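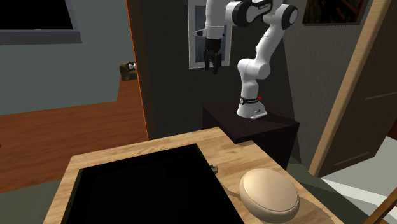
A white robotic arm with a two-fingered gripper.

Dretov Driving School to open second office in Mernura

Dretov Driving School will open a second office in Mernura in May and add evening lessons for adult learners, the school said on Fri 24 April.

The new office will have a classroom for permit test study and space for 10 students at a time. Lessons behind the wheel will start and end at the office, or at a student's home if it is inside the town limits.

A single lesson lasts 60 minutes and costs $85. Students who book a block of lessons before the opening will get $25 off the total. The offer does not cover road test car rental, which is booked separately.

Evening lessons will run Monday through Thursday. The school said most of its daytime slots are taken by high school students during the summer, and adults with jobs have had to wait several weeks for a car.

Both automatic and stick shift cars will be available in Mernura. Stick shift lessons have been offered only at the main office on Yen Street until now.

Current students can move their remaining lessons to the new office at no charge. They should call the Yen Street office at least two days before their next lesson. Learners need to bring a valid permit and glasses or contacts if their permit requires them.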